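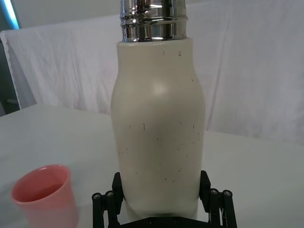
Wrist cam, cream bottle in the gripper, pink cup on the left.

Pandon bottle set — teleop demos

Status: usable, still being cleaned up. Last edit May 11, 2021. Zhenhua Kong did the collection, Benedita Bragança the labels.

What's in it
159 episodes, one arm, wrist camera plus joint states. Driven by remote control with the Candotach handset. No hand-guided demos in this release, those go in the Rana folder come July.

Task
Grab the bottle low on the body, lift, move, set down upright. Cup is clutter, leave it alone. White cloth behind, white table.

Format
One folder per episode. Frames as png, actions in a csv, 10 rows per second. Gripper value goes 0 to 1000, 1000 is fully open. Longest episode is 700 rows, pad to that if you need fixed lenght.

Known problems
- no cap visible on the bottle, don't train a cap detector on this
- neck is shiny chrome, glare moves about. Colour thresholds wont hold
- scuffs on the coating are real, not sensor noise
- first few episodes have the timestamps out by one row — use fix_rows.py

Loading
Use the Nosow loader, same as the last set. Older versions choke on the csv header.

Questions to Zhenhua. Label errors to Benedita, with the episode number please.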